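Gallery: Repeatability of a Table-Mounted Arm in the Posa Study

Wednesday, June 17, 2020
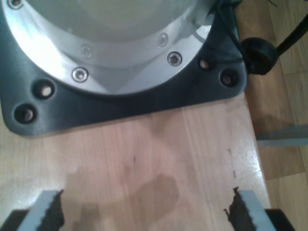 Base of the arm on its mounting plate, with the open gripper in the foreground.

The Posa study examines how the way an arm is fixed to a table affects its ability to return to the same point over a long series of movements. The work was carried out by the Usex group under the direction of Andri Plattner, with the support of the Gisler Foundation. This page accompanies the project report and gives a short account of the method and the main result.

The base
The metal housing sits on a dark plate with rounded corners, and the plate has round holes on either side. The position of the plate on the table was taken as the zero point for all measurements in the study. It was checked at the start and at the end of every series.

The cables
Thin black cables run down the side of the housing, and a thicker one leaves from beside the corner of the plate. An earlier trial, held in January, had shown that a cable under tension can pull the arm slightly to one side. The routing was therefore kept the same for all series, and any series in which a cable had been moved was repeated from the beginning.

The gripper
The two fingers carry dark toothed pads which face each other. The study records the midpoint between the pads in the open position, so that the result does not depend on the object being handled. Closing force was measured separately and is treated in the second part of the report.

The table
A light wooden tabletop was chosen in preference to a steel bench. Many smaller workshops and teaching rooms have only ordinary furniture available, and the group wished its findings to be of use to them. The same tests were later carried out on a steel bench at the Traltier site for comparison.

Method
Each series consisted of 1,000 movements between a resting position and a target position. The order of the approach directions was drawn at random before the series began. Readings were taken at the target position only. In all, 7 series were completed on the wooden table and the same number on the steel bench.

Result
The arm returned to its target within the agreed limit in every series on the steel bench. On the wooden table the limit was first exceeded after 375 movements in the least favourable series. Tightening the fixings again after the first 317 movements removed the effect in all later series. The group now recommends this step for any arm mounted on a wooden surface.

Further information
The full report, including the tables of readings, may be requested in writing from the Usex office. Pictures on this page may be reproduced for teaching purposes provided that the Posa study is named as the source.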